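Brodcombe Sketchers list
Subject: Re: warm tables and orange things
March 21, 2016
Message 2431

Hi all,

Oh, I'm so glad someone brought up orange on wood! I've been boring my family with this since September. I came home from Brodcombe wanting to paint nothing but that little honey-coloured table, so before I answer the question properly, have a look at these.
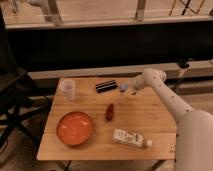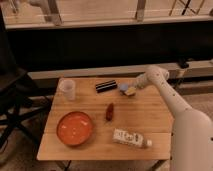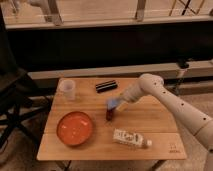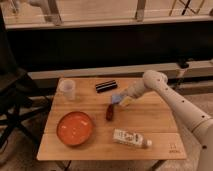

The table at Brodcombe, frosted cup in its back left corner in all four.

Now, the question.

> I've been trying to paint an orange bowl on a pine bench and the two
> colours just melt into each other. From across the room it's one big
> tan puddle. I've tried making the bowl redder, and I've tried making
> the bench greyer, and both times it ended up looking like a different
> bowl on a different bench. My neighbour suggested putting a cloth
> under it, but I like the grain and I want to keep the grain.
>
> Also, does anyone still use the Toller paper? Mine has gone fluffy
> where I scrubbed at it.

Keep the grain! Please keep the grain. You don't need a cloth at all.

Look at the rim of the bowl in the first, third and fourth pictures. It's darker than the rest, and that dark line does nearly all of the separating for you. Inside, the orange can be as bright as you like, because the rim is holding it in. I painted mine three times with the rim the same colour as the inside and got exactly your puddle. Then I mixed a bit of the wood colour with burnt sienna and ran it round the edge with a small brush and up it popped, I nearly cheered. Leave the streaks of light in the bowl as bare paper if you can bear to. I can never find them again once I've gone over them.

The other trick is what else is sitting nearby. My favourite is the second picture, where there's a yellow sponge-looking block right up beside something pale blue. Two small patches of colour and the whole tabletop looks warmer for it! Try a scrap of pale blue anywhere near your bowl, even a bit of folded paper off to one side. I wouldn't go any stronger than pale, though. I used a proper royal blue mug once and it was all anyone looked at.

Then the frosted cup, which I found much harder than the bowl. I kept wanting to paint it white, and frosted plastic just isn't (hold a sheet of white paper next to one and see). I mix it from the tabletop colour with a lot of water and a touch of grey, then do the rim last with the lightest thing on the palette. If you get that rim right you can be quite sloppy with the rest of it.

And do put in something small and dark. The little reddish-brown one standing near the middle in the fourth picture is tiny, but cover it with your thumb and the table goes sort of slack. I've been doing it as a single stroke, top to bottom, with a loaded number 4, and then a much fainter one for its shadow. The black stripy thing at the back is a good one for practising patience, as the stripes want to be lighter than you think and there's always one more than you left room for.

For anything with lettering on it, like the white bottle lying on its side in the third picture, I don't attempt words. I do the dark green as a few broken dabs following the curve and leave the cap alone.

On paper: I gave up on Toller for anything I might scrub. It's lovely for one clean wash and then it sulks. I've moved to the Trirka pads, the heavier ones, and I can lift colour off those 5 times before they complain. Somebody here swore by Koo for pen and wash, is that still the case? I'd love to try a few sheets if anyone wants to swap. I have a heap of Toller offcuts that would be perfect for thumbnails.

Do post your bowl when it's done, puddle or no puddle!

Cheers from a very paint-spattered kitchen

5 replies | 2 shares

Recent on this list
Re: Koo sheets, which side is the right side?
Painting see-through plastic
Grey that isn't from a tube
Trirka pads coming unglued in the heat
Brodcombe in September, who's in?

Contact the list owner | Copyright Brodcombe Sketchers | Back to top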